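Does training on hand-held gripper demos really carry over to a robot arm?

Posted in Robotics > Research methods
Tags: imitation learning, cloth, reproducibility

pikent_reader

I've been going through the Narar folding paper for a reading group and I can't decide how much of it to believe. The claim is that people fold clothes at home with a gripper in each hand, the recordings go into training, and an arm that has never been in any of those homes can then fold a shirt. They report 1,230 demonstrations from 17 homes. The headline plot looks great. But the test was done on one table in the lab, with garments the authors picked themselves, and I can't find a plain list of failures anywhere. Am I missing something, or is this thinner than the abstract makes it sound? We have to decide by Saturday whether to spend money copying the setup.

Kobina Abubakari

You're not missing much. I tried a smaller version of this last October with 600 demonstrations, and once I threw out the ones with bad tracking I had 386 left. The paper doesn't say how many of theirs were thrown out, or who decided. That would be my first email to the authors.

Second, look at what "success" means. In the appendix a fold counts if the garment ends up smaller than a set area. A shirt rolled into a ball would pass. I'd want someone who hasn't seen the training data to score the final state, and I'd want every trial in the table, including the ones where the arm never got hold of the cloth.

Third, people cheat without meaning to. When I do it by hand I feel the fabric pull through the grip and ease off. None of that gets recorded unless you have force sensing, so the arm is copying the motion without the reason for it.

What I do buy is the variety argument. A lab table is flat and plain, and homes are nothing like that. This is the sort of setting the home recordings cover, with blue clothing on a creased green sheet, a padded headboard on one side and a mask carton in the far corner:
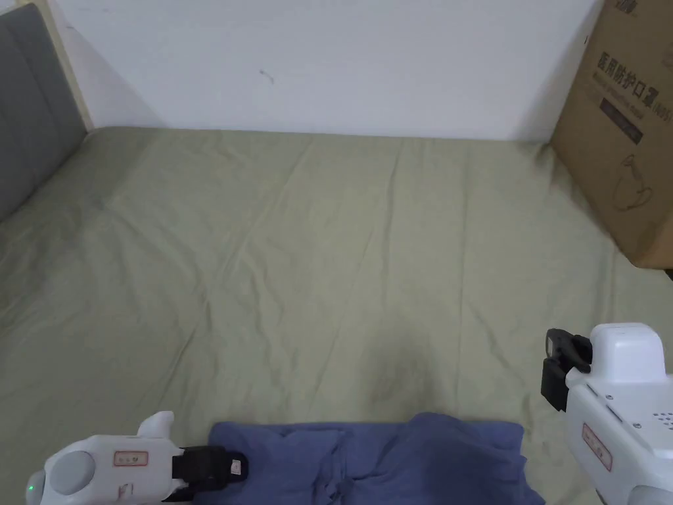
Things to check before you spend anything

Ask for the raw count and the kept count, per home. Ask whether any home appears in both training and test. Hold out whole homes, since holding out single recordings tells you very little. Run the Baidoo baseline on the same garments, because the paper only compares against its own older model. And do at least one test on a soft surface. A mattress gives when you press on it and a table doesn't.

If they won't answer the first two, I'd wait.

wornen_lab_tech

works fine for us, just collect more data

pikent_reader

Thanks Kobina. I checked the appendix and you're right about the area rule, I had skimmed past it. More data may well help, but more than what? I've written to the authors about the kept count and will post here if they reply.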